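Findura opens its robot arm try-out scheme to small workshops

10/16/20

I've been going on about the Findura scheme to anyone who'll stand still long enough, so I was very pleased to hear it's finally open to the rest of us. From now on any small workshop can borrow one of their bench arms, gripper and all, for 10 weeks before deciding whether to buy. Up to this point you had to know somebody, or be a college.

If you missed the first round back in April, the kit is called the Dokent. You get the arm, a two-finger gripper, a camera that sits at the wrist and a tablet with the teaching software on it. You bring your own table (a heavy one, please, I learnt that the silly way with a folding thing that wobbled every time the arm got going). It comes in two crates and the driver won't take them upstairs.

I had a go at the open day at Henix, the shared workshop behind the bus depot, where Tayla Tuhiwai was running the demonstrations. She has been teaching the arm to do drawers. I know, drawers! But if you fit out kitchens or make storage boxes for a living, somebody in your shop spends half the morning opening and shutting them to check the runners, and it's dull work. Handles are fiddly things for a gripper too. They're thin, they stick out at odd angles, and if the fingers close a touch off to one side the whole drawer goes skewed and jams in the carcass. Mine did. Tayla just reached over, pushed it shut and told me to start again from the top.

Teaching it is mostly a matter of taking hold of the arm and moving it where you want it, pressing save, then moving it a bit further. I got a passable drawer pull saved in 26 minutes, with plenty of help, and I'm no good with gadgets. The tablet is the weak spot. The menus are slow and there are two buttons marked "hold" that do different things, which had me properly muddled. Elvia Chávez from Findura told me a tidied-up version is on its way but she wouldn't give me a date, so I'd plan on using it as it is.

Now, money. The loan itself is free, but there's a deposit of £3,000, which you get back if the arm goes home in one piece. Insurance is down to you. If you want the softer fingertips made by Wako they're extra, and I'd say wait and see whether you need them, as the standard black ones managed everything I tried apart from a very shiny knob.

You'll also need somebody on hand for the training, and it takes 3 days, which is a lot to ask of a two-person shop in the run-up to Christmas. I did grumble to Elvia over that one. She says it can be split up across the first fortnight if you ask when you apply, so do ask!

Forms are at the Henix front desk or you can ring Findura and they'll post you one. I've put my name down for a spring slot and I'm already clearing the end of my bench for it, so if anyone local wants to come round and have a play once it's here, drop me a line and bring a drawer.
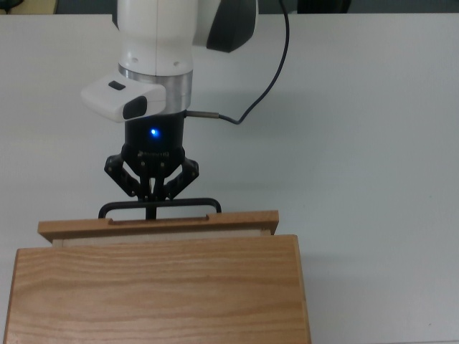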